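Trovonine Home Arm: can it do the laundry yet?

I have been promised a machine that folds laundry for most of my adult life. The Trovonine Home Arm is the latest one to ask for my money, $2,650 of it, before you add the table clamp and the software plan. I had one for most of March. I still fold my own shirts.

The arm itself is well built. It came in 8 parts, it clamps to any table up to two inches thick, and the joints move quietly enough that I could run it at six in the morning without waking the house. The app is fine. Setup took an evening, mostly waiting for updates. If you want something that will pick up a block and put it in a cup, it will do that all day and you will be bored before it is.

Laundry is where these things fall down, and a T-shirt is about the worst object you could hand one. A box looks the same every time you set it down. A shirt never does. Drop it and the collar is gone, the sleeves are underneath, and even the print on the front stops being much help. 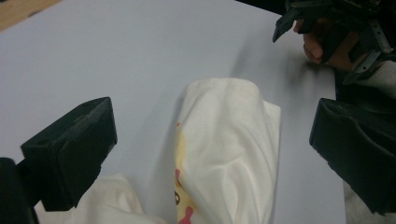

A white shirt in a heap, cartoon print half buried, between two open fingers.

You or I would pinch a bit of that, shake it once and know where the neck was. The Trovonine pokes at it. It takes hold of the highest fold, lifts, studies the result, puts it down and tries again. I ran 50 shirts through it, one at a time, all adult sizes and all plain cotton. It produced a fold I would put in a drawer for 8 of them. The rest were either balled up or folded on the diagonal like a napkin at a bad wedding.

Speed is the other problem. The good folds were slow enough for me to make coffee. The maker's answer is that you leave it alone and come back later, and I would accept that for a dishwasher, which finishes what it starts. With this one I came back to a shirt on the floor more often than I'd like.

Part of it is the hand. Two blunt fingers are good on anything with a side to grab and poor on anything flat.
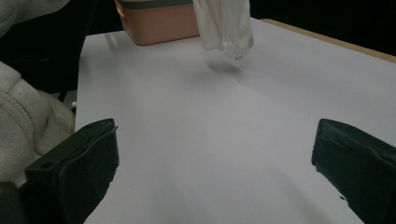 The other part is what comes before and after the fold. Someone has to clear a surface, put the basket within reach, keep their own sleeves out of the way and feed the shirts in singly, because a pile defeats it completely. By then you have done half the chore. Stoltau, who sell the arm here, call this "preparing the workspace." My mother called it doing the laundry.

I also tried the tidying mode, in which the arm moves small things off a table and into a bin. Much better. Hard objects went in nearly every time as long as the bin stayed where it had been during setup. Move it a few inches and the arm drops things beside it with total confidence. Plastic bags confuse it, and so does a dim room. I ended up marking the bin's spot with a pencil.

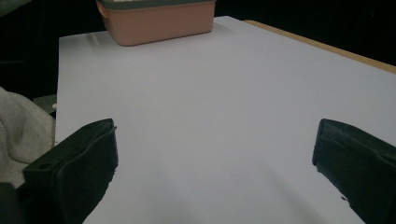

What about the shop floor?

I get asked this by people with small businesses, so I spent an afternoon at the Villaseñor packing shop, where they have an older Dralorport arm putting boxed parts into cartons. It does 1,000 a shift and they are happy with it. It also sits behind a fence, sees one size of box, and has a belt bringing the work to it. When the line changes over to bagged parts, they switch it off and two people step in. That matches what I saw at home. Give these machines the same stiff object in the same place and they earn their keep. Soft goods are still hand work.

Should you buy one?

For laundry, no. For tinkering, maybe, if the price doesn't sting and you like watching something learn slowly. The build deserves better software than it has, and Trovonine says an update to the cloth handling is coming. I'd wait until it ships and someone has put a full basket through it, towels and fitted sheets included. Mine went back to Stoltau at the end of the loan, and the return shipping was on me.

Two stars out of five, both for the hardware.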